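Trainingslehre Mannschaftssport, Einheit 8
Verteidigung im Basketball: Hilfe und Rotation

Grundlage der heutigen Sitzung sind die Aufzeichnungen der Hallenliga Clonudley. Ausgewertet wurden 1282 Ballbesitze, davon fast 200 mit Durchbruch zum Korb über die Grundlinie. Die Zahlen zum Team Fakance stehen im Anhang des Skripts.

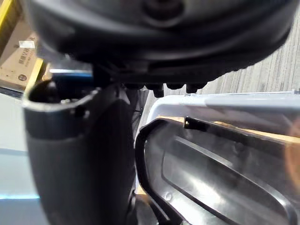 Abb. 1: Schwarze Zapfen unter einem dunklen, gerundeten Gehäuse

Begriffe
Ballseite: Spielfeldhälfte (längs geteilt), auf der sich der Ball befindet.
Hilfsseite: die andere Hälfte. Verteidiger sinken hier Richtung Zone ab, je weiter der Ball entfernt ist.
Closeout: Anlaufen eines Werfers nach dem Pass. Lange Schritte am Anfang, kurze am Ende, eine Hand oben.

Beim Durchbruch über die Grundlinie hilft der tiefste Verteidiger der Hilfsseite. Der nächste Mitspieler sinkt ab und übernimmt
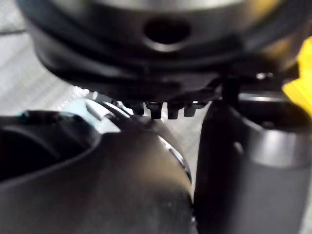

dessen Gegenspieler. Die beiden übrigen Verteidiger außen teilen sich die freien Werfer, bis der Ball gespielt ist. Boonyarit rotiert hier regelmäßig zu spät, Erer dagegen hilft schon beim ersten Dribbling und gibt die Ecke frei.

Übung bis Freitag: 2 Spielzüge aus dem Anhang als Skizze mit Laufwegen, Rotation farbig.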